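March, evening

Cold again this morning and the car took two tries to start. Drove out to Sudthorpe to see Helge Haugland about the seed potatoes. He had put two sacks aside for me in the shed, Vandari and Bronirico, both kept in the dark since the fall. The Vandari are small and firm. The Bronirico had started sprouting already, long white sprouts, and he told me to rub those off and start over. I said I would think about it. I have always left them on and had potatoes to eat.

We stood in the yard a long time because Helge wanted to go over the business with the ditch. The water comes down off the Sandberg side and sits on his lower piece until May, and he has written to the county twice. I don't know what he expects me to do. I had coffee and a roll with cheese and left before noon.

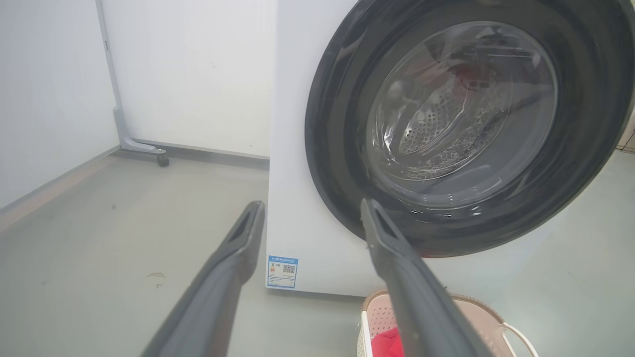
Stopped at the feed store on the way back for lime and twine. They were out of the coarse twine, so I bought the thin kind. It will have to be doubled. I also got a new handle for the short hoe, the old one split last year down near the socket and I have been using it taped. The handle is a little thick. I'll take it down with the rasp tomorrow if my wrist lets me.

After lunch I got out in the garden for the first time this month to do anything but look at it. Raked the leaves off the two long beds and forked up the one nearest the fence. The soil is still heavy. It sticks to the fork and comes up in plates, and about a foot down it's cold enough to hurt your fingers. The garlic is up. The leeks I left in have gone soft in the middle, except at the end by the wall, and I pulled seven of those and brought them in. Soup tomorrow.

Wrote up the garden book at the kitchen table. I added last year's potatoes again, all the plots together, and it came to 1,593 pounds, the same as the first time — so that's settled and Esben owes me a dinner. He had been saying for months that it couldn't be over fifteen hundred.
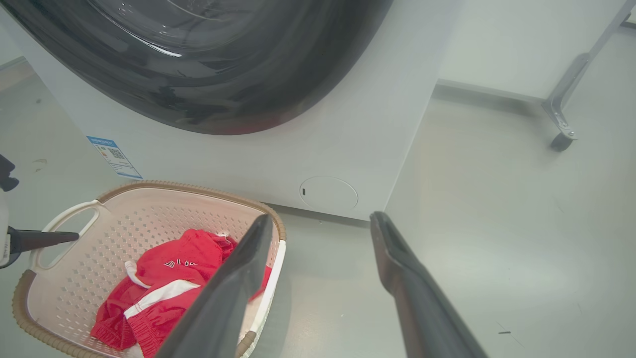

When do the potatoes go in this year? Middle of April for the Vandari if the ground dries out, and the Bronirico a week or so after that, in the bed by the fence where the beans were.

I want that written down because last year I changed my mind in April and put them where the onions should have gone, and then the onions ended up in the shade and did nothing. The onions get the long bed this year. Carrots next to them. I'm not growing parsnips again, they took the whole season and we ate them maybe three times.

Set the Vandari out in egg cartons in the back bedroom, eyes up, with the curtain half closed. Ran short of cartons. Need to ask next door. The Bronirico are still in the sack on the porch until I decide about the sprouts.

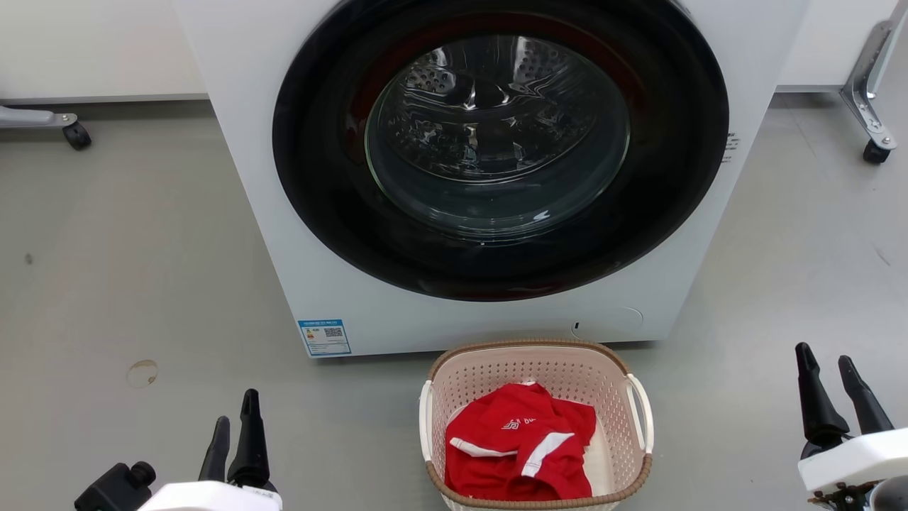 Esben Riis called at six. His knee is better and he can get up the stairs without stopping. He wants to borrow the tiller the first dry week in April, and I told him he could have it after me. I told him the figure too. He asked if I'd weighed the ones with dirt on. I said they were brushed — he let it go after that, but I expect I'll hear about it again.

Bread and eggs for supper. Wind has gone around to the north. Put the old blanket over the cold frame before dark and weighed it down with bricks. Back is sore from the forking. Still have to find the rasp.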